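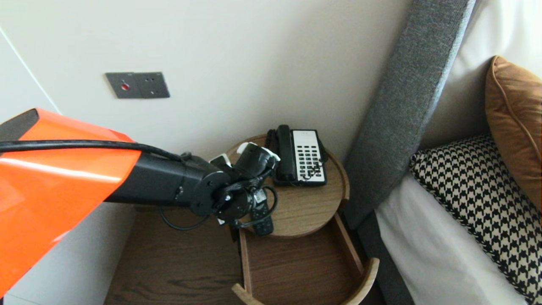 Black gripper over a round side table, beside a black-and-white desk telephone.

Measuring the transit of a hot Jupiter with a small telescope
Second-year physics project report
Group 4: Pierina Sorrentino, Octavio Durán, Lucrezia Pace
Supervisor: Gerardo Mazza
Submitted 9 May 2018

Summary

We measured the brightness of a star during the passage of a known giant planet across its face. The observations were made in February from the teaching observatory at Stusevholm. We found a dip of 1.9 per cent and used it to work out the size of the planet compared with its star. Our result is a little larger than the value we were given, and we think most of the difference comes from poor sky conditions in the second half of the night.

1. Background

When a planet passes between us and its star, it blocks a small part of the starlight. The depth of the dip depends on the area of the planet's disc divided by the area of the star's disc. If the depth is 0.01, the planet's radius is one tenth of the star's. An Earth-sized planet in front of a star like the Sun gives a dip of less than 0.01 per cent, far too small for our equipment. A planet the size of Jupiter gives one per cent or a little more, so we chose a giant on a short orbit.

The planet is called Target B in this report, as in the course handbook. The handbook gives a radius ratio of 0.131 for it. It goes round its star in less than three days and the transit lasts just under two hours.

2. Equipment and observing

The telescope is a 40 cm reflector in the smaller of the two domes. The camera was cooled to 17 degrees below zero. We used a red filter, which cuts down the effect of the air when the star is low. Manuela Marino, the observatory technician, showed us how to focus and set up the guiding, and stayed until the first exposures were safely on disc.

We slightly defocused the telescope on purpose. This spreads the light over more pixels and makes small guiding errors matter less. Exposures were 10 seconds each. We started an hour before the transit was due and stopped 29 minutes after it ended, when cloud came over from the west. We had planned for a full hour afterwards.

In all we took 1,713 frames, including the dark frames and flat fields.

3. Reducing the data

The frames were corrected with the darks and flats in the usual way. We then measured the target and three comparison stars of similar brightness using Zatix, the photometry package on the teaching computers. One comparison star turned out to vary slightly over the night and we dropped it.

Dividing the target by the sum of the other two removed most of the slow changes caused by the air. A slope remained, and we fitted a straight line to the points outside the transit and divided it out. The fit is weaker on the right-hand side – there are fewer points there and they are noisier.

Octavio repeated the measurement with a larger aperture. The depth changed by less than our quoted error, so we kept the first set.

4. Results

The depth of the transit was 0.019, with an error of 0.002. The square root gives a radius ratio of 0.138, with an error of 0.007. The handbook value lies just inside one error bar.

The middle of the transit came three minutes later than predicted. Our error on the timing is four minutes, so we make no claim about this.

5. Discussion

The largest problem was the thin cloud. It does not cover all the stars evenly, and so the comparison stars cannot fully correct for it. Leaving out the worst frames brought the depth down to 0.018, but we had no firm rule for choosing which to remove and have kept the full set as our main result.

We also ignored limb darkening. A star looks brighter in the middle of its disc than at the edge, so the bottom of the dip is curved and its centre is deeper than the simple area rule predicts. This would make our ratio too large, in the same direction as the difference we see. The Prurkside group fitted a curved model last year and we would do the same with more time.

6. Further work

A second transit on a clear night would be the most useful addition. Lucrezia has listed the dates when the whole event is visible from Stusevholm, and the list is kept with the data in the project folder.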